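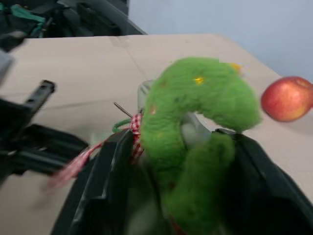

Green plush with the gingham ribbon

From: Eduardo Abreu
To: toy-and-kitchen-swap list
Date: 17 May 2024
Subject: Re: containers for the play kitchen boxes

Daithí Ó Néill wrote:

> Before we pack the next lot of play kitchen boxes I would like to
> settle two things. First, do the small items go in hard clear boxes
> or in the zip pouches? The Carrilho branch uses boxes for everything
> and the Silano branch uses pouches for everything, and when the sets
> come back they get mixed up and I have to sort them all over again.
>
> Second, what do we do with soft toys? They are not kitchen things
> but people keep putting them in. The last return had a green one
> with a ribbon on it and I did not know which list it belonged on.
>
> We have 200 pouches left from the Flukideck order and 60 clear
> boxes. I don't want to buy more of either before September.
>
> Daithí

Daithí,

Taking the soft toys first. The green one is on the top picture. It is a fuzzy thing, bright green with a couple of yellow spots, and it could be a frog or a snake or a small dinosaur. I put it down as "green plush" and left it at that. If anyone on the list knows what it is meant to be, write to me off list and I will fix the entry.

It has a red and white checked ribbon tied on, a small green ring near the knot, and a thin metal pin by the ring. My view is that anything with a pin stays out of the boxes that go to families. Please check every soft toy for pins before it goes in a bag. The ribbon I don't mind, but it should be tied tight or taken off. I would start a separate page for soft toys and keep them off the kitchen list completely.

Now the boxes.
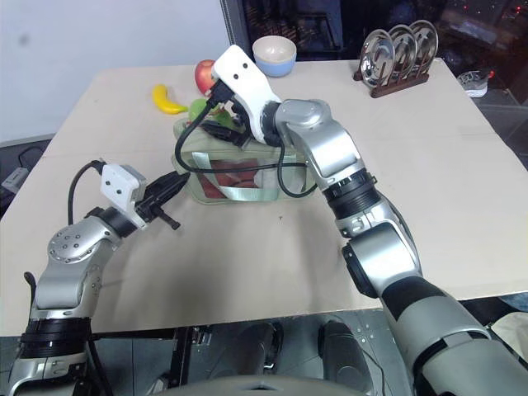 Clear box with the green item and the red printed one, apple behind

The clear box is good for anything with a hard shape. You can see what you have through the front without opening it, or at least tell the colors apart. The trouble is height. The green item sticks up over the rim, and with something like that in there a lid will not go on flat. I have the same trouble at my end with the long vegetables. They go in at a slant and then the box won't stack.

So I would keep boxes for the shorter pieces. Sulik used to sell a taller box that would have solved this but it took up too much of the shelf, and at 12 to a carton it was more than we needed anyway. 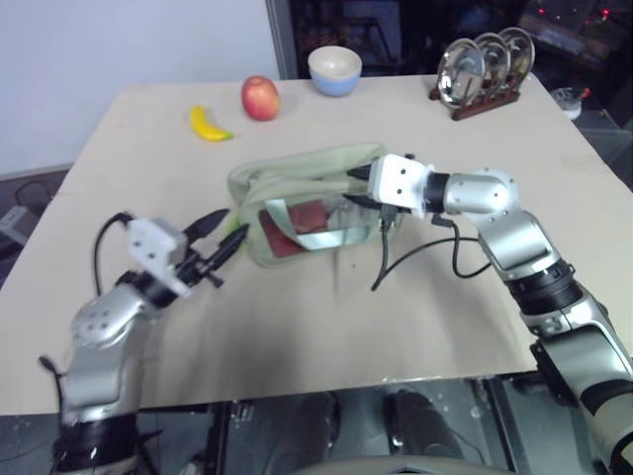
Green pouch in the middle, with the banana, apple, bowl and plate rack at the back

The pouch is the pale green kind with the clear window and the zipper pull in green. It gives a little, so odd shapes are easier, and with the window facing up you still get a look at what is inside. I would use these for fruit and vegetables and anything printed. One kind of food per pouch if we can manage it - I know that uses more pouches, but we have them.

Bowls and plates should not go in either. The round bowl with the blue outside can go straight in the carton with a cloth around it. The steel plates should stay upright in the wooden rack until the very end of packing and then go in as one stack, with paper between. Loose plates in the bottom of a carton came back scratched last time, and the people at Silano were not happy with me.

We have 1,860 pieces on the full inventory now, counting both branches, so whatever we pick has to be quick. My vote is pouches for food, boxes for the short hard pieces, no container for dishes, and soft toys on their own page.

Can Carrilho live with that? If so I will change the packing sheet and send it to the list.

Eduardo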